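Trargate guest rooms to drop disposable cups

4 July 2022

Guests at the Killden guest house in Trargate will be asked to bring their own bottle or flask from next month, after the owners decided to stop stocking bedrooms with throwaway cups.

Bouchra Tahiri, who runs the house with her business partner Wiesława Borkowska, said the change followed a trial in four of the rooms that began in February. Guests booking those rooms were told in advance that there would be a filling point on the landing and a shelf of washed glasses next to it.

"Most people already travel with something to drink out of," Tahiri said. "We were putting out paper cups every morning and throwing them in the bin every afternoon, and a lot of them had been used for one mouthful of water at bedtime."

The trial also gave the owners a better idea of what people carry with them. Borkowska said she had expected sports bottles and had not thought much about jars, flasks or the plastic cups families pack for children. Some of these did not fit under the tap on the landing, and a taller one has now been ordered from Belhaj, a plumbing supplier in nearby Stonance.

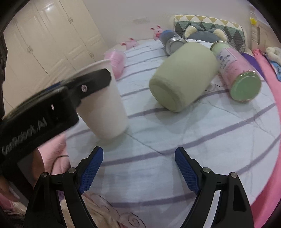 Drinks containers on a bed, among them a paper cup, a metal thermos and a pale green bottle.

The new tap is due to be fitted before the end of the month. Until then guests can fill larger flasks in the breakfast room, which will stay open until 10 p.m.

Not everyone was in favor. Two regular guests wrote to say they would miss having a cup by the bed, and one asked whether the room rate would come down. Tahiri said it would not, but that anyone who arrives without a bottle can borrow a glass or a mug at no charge and leave it in the room at checkout.

Paper cups will still be kept at the front desk for people who are unwell or who are leaving before breakfast - the first bus to Stonance goes at 5:40 a.m. and the kitchen is closed at that hour.

The owners are also looking at the small milk cartons and sugar packets on the tea trays. Borkowska said they had tried refillable sugar pots once before and given up after three weeks because of ants. A decision on the trays is expected after the summer season.

Guests with bookings already in place will get an email about the change this week.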